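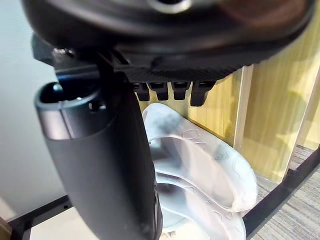

Buppha Phuthong told me last week to throw out every thin plastic tray in the house and buy proper drawer dividers. I'd like to keep mine if I can. They're the molded kind that come inside packaging, clear or a bit frosted, with rounded lips and curves in them. Over the years I have kept a lot of these from cookie boxes, gift sets, light bulbs and so on, and I use them in drawers for batteries, thread, picture hooks and spare keys.

Three problems. They go cloudy after washing. They stick together when I stack them and then split at the corner when I pull them apart. And the flimsy ones slide around whenever the drawer is opened. The drawer I care most about is a Griltard, 38 cm wide inside, and no store-bought divider I've found fits it without a gap.

Is there a way to clean and store these so they last, and which ones are worth keeping at all? I'm in Sturville, and our pickup takes bottles and tubs but says no to thin trays, so anything I get rid of goes in the trash.

drawerful
Posted October 2024

Ebere Adebisi
Score: 187

Cleaning first. Use lukewarm water and a drop of dish soap, and wash them with your hand or a soft cloth. No scrub pads. A lot of cloudiness is fine scratches, and those don't come out. If it's mineral film from hard water, a soak in one part white vinegar to four parts water for ten minutes will take it off. Rinse and dry with a cotton towel. Don't put them in the dishwasher. Thin trays warp at that heat and then they won't sit flat again.

For the sticking, make sure they are completely dry before you stack them, and put a strip of paper between each one. I cut up old envelopes. If two are already stuck, run cool water over the edge and flex the outer one gently. Pulling on the lip is what splits them.

For the sliding, put down a piece of non-slip shelf liner cut to the size of the drawer. The cheap kind on a roll is fine. You can also join trays side by side with binder clips over the lips if the drawer is deep enough. Double-sided tape holds well too, but you'll tear the tray when you want to move it.

What to keep: press the bottom with your thumb. If it dents and stays dented, let it go. If it springs back, keep it. I would also drop any tray with a raised bump in the middle, as small things roll off it into the corners and you end up digging for them. Leaking batteries will ruin a tray, so check those now and then.

On the drawer width, trays can overlap at the lips, so you can usually make up an odd size by tucking one edge under the next. Put the stiffest one on the outside.

Comments on this reply

drawerful: The vinegar worked on most of them. Two are still cloudy so I guess those are scratched. Thanks.

Ebere Adebisi: Use those for the picture hooks. You don't need to see through it.

Buppha Phuthong

I still say get rid of them. I kept trays like that for years and the edges cracked, and I cut my finger on one reaching for a fuse. Bemberg has plain divider strips you snap to length, so a 38 cm drawer isn't a problem. I did my whole kitchen in one afternoon in February and haven't touched it since.

If you do keep some, at least trim any cracked corner with scissors and round it off. And don't use the ones from light bulbs or tools for food. You don't know what was on them.

tallpantry

Try the Nasr liner. It comes in gray. I don't know about the trays, mine all went brittle in the garage. Keep them out of the sun.

Also call the recycling number for your area and ask. Ours used to say no and they changed it, but the sticker on the bin still has the old list.

Viewed 1,503 times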